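FOR IMMEDIATE RELEASE

2020-05-31

Dunleavy Bread Drive goes to home kitchens for July, bakers wanted now

NINDUTDALE - The Dunleavy Bread Drive is on. Different this year, obviously. No hall, no long tables, no line out the door. Home kitchens instead, with porch pickup and a drop-off window at the old Dunleavy feed store on Skirnach Road.

Goal is 2000 loaves over the month of July. Last summer's drive was smaller and ran two weekends. This one runs the whole month, and every loaf goes to a household in Nindutdale or the farms out past the creek. No sign-up needed to receive bread. No questions at the window either.

"People kept calling to ask if we were cancelled," said Loretta Strickland, who runs the drive. "We're not. Flour's back on the shelves, mostly. Yeast is the headache. We bought ahead."

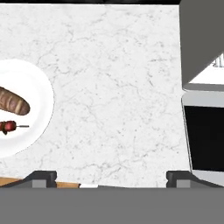
Starter kits go out the last week of June. Each one has bread flour, a packet of yeast, salt, paper sleeves and a one-page recipe. Bakers supply water and an oven. If you have your own flour and want to skip the kit, say so on the form and it goes to somebody else.

So far 37 households have signed up to bake. More needed, especially on the north side of town where there are only a couple. Never baked bread before? Fine. The recipe was tested on beginners.

What we are asking of each baker:

One bake a week, minimum. Two loaves per bake or more if your oven can take it. Plain bread only please, no nuts, no seeds, no cheese. Long loaves or round, either one. Cool it all the way before it goes in the sleeve, warm bread in paper goes soggy and we had alot of that last year. Write the date on the sleeve. Wash hands, tie hair back, wear a mask while you shape and pack. If anyone in the house is sick, skip the week and text us. We won't ask why.

Small ovens count. Half the calls this month were from people in apartments asking if a countertop oven is good enough. It is. Shorter loaves, check early, turn the bread once if the back browns first. 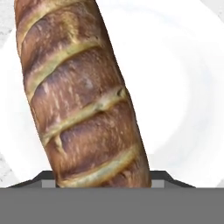 The recipe itself comes from Nkrumah Antwi, who taught the drive's shaping class the past three summers and is doing it by video this time. Short version: mix at night, leave it in the fridge, shape in the morning, let it rise, slash it, bake hot. Slash deeper than feels right. His first video goes up in June and the rest follow one a week through July. Anybody can watch, baking for the drive or not.

A phone line will be open on bake mornings for dough emergencies. Too wet, too stiff, didn't rise, forgot the salt. Mahtab Mazandarani and Xiomara Lindgren are splitting the shifts. The number is printed on the recipe sheet.

Pickup works like this. Leave the bread on the porch in a clean box or bag by 10 a.m. on your day. Driver texts when they're outside, takes the box, leaves an empty one. No knocking. Drivers cover 30 stops each at most so please be on time, the route backs up fast. If you'd rather drop off yourself, the feed store window is open mornings until noon. Stay in the car and somebody comes out.

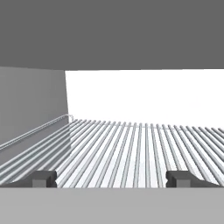

Ovens have been the sticking point all along, according to Alaric Begay: plenty of people wanted to help in other years and thought theirs was too small or too old to be any use, and the sign-up form used to ask for so much detail it scared them off. The form is now four lines. Name, address, phone, which day you can bake.

Money. The drive is paying for flour and yeast out of last year's raffle plus a $300 gift from Esulix, the packaging company out by the rail yard, which is also donating the paper sleeves. Cash donations are welcome and all of it goes to ingredients. Checks to Dunleavy Bread Drive, mail slot at the feed store. Please do not leave cash in the porch boxes.

Households that want bread can come to the window any morning in July or call for delivery. Older residents and anyone staying home for health reasons go first on the delivery list. Two loaves per household per visit, more if it's a big family, just tell us.

"Last year I got to see everybody," Strickland said. "This year I'll see a lot of porches. The bread's the same bread."

The closing supper will not be held. We're hoping for something outdoors in the fall, no promises, will send a seperate notice if it happens.
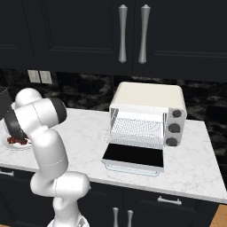

A toaster oven on the countertop. Small ovens are welcome in the July drive.

Sign-up forms: feed store window or by mail on request. Baker deadline is the week before kits go out. Drivers can join any time, need a valid license and a clean back seat.

Media contact: Loretta Strickland, Dunleavy Bread Drive, Nindutdale. Calls returned afternoons, mornings are for baking.

###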